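Temton packing firm moves 12 workers off the sorting line

May 31, 2023

Staff at a Temton produce packer have begun moving off the sorting line and into new jobs as the company brings in robot arms to fill its mixed fruit and vegetable trays.

Valtonen Produce, which packs gift and grocery trays for shops across the Brumgate region, told workers earlier in May that 12 of them would change roles over the winter. The company says no permanent staff will lose their jobs. Casual shifts will be cut, and the union organiser at the site says that is where the pain will be felt.

The first two arms were switched on beside the old line this month. They pick up one piece at a time and set it in a tray, and for now they handle only citrus, dried fruit and cut root vegetables. Berries, stone fruit and anything leafy still go through by hand.

Plant manager Tiina Kemppainen said the line had been short of people for three years and the work was hard on wrists and shoulders.

"We had people doing the same reach all day, and we were losing them after one season," she said. "I'd sooner have them checking trays and running the cool room, where we've got gaps."

A person on the line packs 200 trays in a shift. The two arms together are still well short of that, and Kemppainen said she did not expect them to catch up before spring. The company's target for the whole site is 2,800 trays a day, the same as now, with fewer people standing at the belt.

Most of the affected workers will become tray checkers or machine minders. The minders clear jams, swap the finger pads when they wear and stop the arm if it starts squashing fruit. Training takes four weeks and is paid at the normal rate. Those who finish it go up one pay grade.

Aiguo Ren, who has packed at the site for nine years, started as a minder two weeks ago. He said the job was quieter and easier on his back, but he missed talking to the people beside him.

"On the belt you're shoulder to shoulder. Now I've got a screen and a red button and my mate is on the other side of the shed," he said. "The money's better, I won't complain about that."

Ren also spent part of April showing the robot supplier, Ikis, how packers handle different items. He said the engineers were surprised by how many small decisions go into a tray, such as which way to turn a piece with a soft spot, or when to put down one item and pick up another that fits the gap.

Ikis trains its arms on recordings of people doing handling tasks with gripper tools. Some of that recording is done on ordinary tables with ordinary groceries, well away from any factory, so that the arms get used to different surfaces and light.

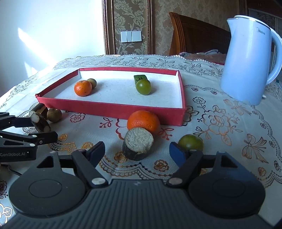
The union wants packers paid extra when they take part in training work of that kind. At present they get their usual hourly rate. Kemppainen said the company was open to an allowance and would talk about it when the site agreement comes up for renewal later this year.

Casual workers are the other sticking point. Valtonen rostered 800 casual hours a week at the peak of last season and has not said what the figure will be this time. A letter to staff said only that casual rosters would be "reviewed as volumes become clear". The union has asked for a number in writing before the citrus peak.

There have been teething problems. One arm was stopped for most of a shift last week after it kept dropping mandarins short of the tray, and packers from the next line were called over to finish the order. A worn pad was replaced and the arm was running again the following morning.

Noise has been a complaint as well, mainly from the air compressor behind the machines. The company has agreed to move it outside the shed wall.

A third arm is on order for the root vegetable line. Staff there will be offered the same training, and expressions of interest are open at the site office until the end of next month.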